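Home Forums Laundry & Fabric Care New Posts Search Log in

This site uses cookies to remember your login and preferences. Accept all / Manage settings

Cotton knits losing length in the dryer

kbunnag
I measure shrinkage on cotton tees before sewing them into quilts. Last batch went from 377 mm at the side seam to 8 mm less after one hot wash and a full dryer cycle. Second cycle took off very little. Is one prewash enough, or do people run more?

fliro_502
One is not enough for jersey. Most of the loss is relaxation of the knit, and it continues for several cycles. I run three, hot, full dry each time.

H. Sheikh
Disagree. Three hot cycles fade the print and pill the face. If the finished quilt will be washed cold and hung, prewash it cold and hang it. Match the treatment to the use.

fliro_502
That works until somebody else washes the quilt. Gifts get washed hot.

kbunnag
These are gifts, so hot it is. Separate problem: the side seams twist toward the front after washing. Fusible interfacing holds the panel flat but does not fix the skew.

Kanyarat S
That is spirality. Single jersey knitted from one-direction twist yarn does it, and tubular shirts show it more. Cut the panel along a wale (the vertical rib) and ignore the seam completely.

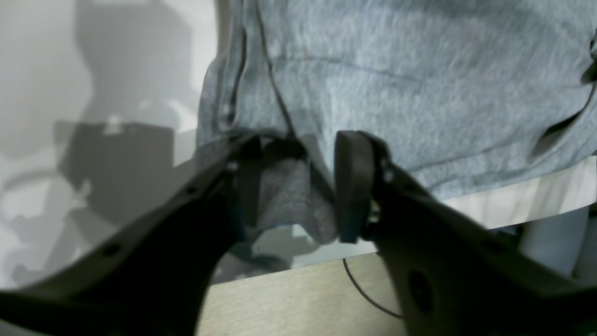 Heathers are easier to cut this way in my experience, though I have only done gray ones. Steam first, let it rest flat for an hour, then mark the wale with chalk near the center of the chest.

H. Sheikh
Agree on the wale. I would skip the steam, it can stretch the panel if you move the iron sideways.

Kanyarat S
Press down and lift - no sliding. Never had a panel grow.

kbunnag
Will cut two panels tonight, one steamed and one not, and measure both after fusing.

Reply Quote Next thread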